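4.2 Laying out the plate

Readers who came to this paper for the figures on waste may wish to skip ahead, but we have given the plate a section to itself because the people we spoke to gave it so much of their time. When we began our visits to the dining rooms at Werncombe and Stanby, we had a tidy plan for talking about portion size, and we had hardly reached the second question before somebody at Werncombe told us, quite kindly, that we were starting in the wrong place. What mattered to her was how the bread sat in front of her, and whether it looked as though it had been put there for a person.

We took this to heart, and for the second round of visits we kept a simple record of each place setting before anyone sat down. A setting was noted as "full" if the food reached over more than half of the plate and as "open" if a good part of the plate was left showing. Bread was by far the commonest thing to be served alone, usually as a small roll or a short length of loaf, and it was also the item over which the two dining rooms differed most. At Stanby it was nearly always put in the middle. At Werncombe it was laid wherever the hand happened to leave it, very often at a slant and towards the rim, and the diners there were fond of this and said so. One gentleman explained that a roll in the dead centre of a plate looked like something in a museum, and he would rather have it near the edge where he could get at it.

Colour came up more than we had bargained for. Earlier work in this area, including the long survey by Tsakiris on which we have leaned throughout, deals mainly with white crockery, and we had supposed that our diners would hardly notice the difference. They noticed straight away! A pale purple plate was thought to make bread look warmer and rather more golden than it did on white, and several people asked whether the baker had changed. (The baker had not changed.) It is a small effect and we would not wish to build too much upon it, but it was mentioned in both rooms, and by people who had not been sitting together.

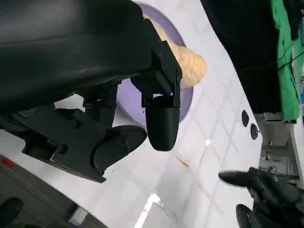 Figure 2. Bread on a light purple plate, on a white tabletop marked with thin grey lines.

The surface underneath deserves a word as well. Mahnaz Abbasi, who kept the setting records at Stanby with enormous patience, observed that diners were inclined to straighten things when there were lines nearby to straighten them against. On a plain cloth a crooked roll was left in peace, whereas on a lined or tiled top people would turn the plate a little, and then turn it back again, before they began to eat. We had not set out to look for this and our notes on it are patchy, particularly for the first few visits, so we offer it here only as something that another group might like to take up properly.

In all we have 100 settings recorded, of which 30 were bread served alone. Sixteen of those thirty were noted as open and the remainder as full, a division that owes something to the size of the plates, for the Gilis side plates used at Stanby are a good deal smaller than the ones at Werncombe. We had hoped to borrow a matching set for both rooms, and were promised one for March, but it came too late to be of use. The comparisons in the next section therefore treat the two rooms separately, and the reader is asked to bear the difference in plate size in mind when looking from one to the other.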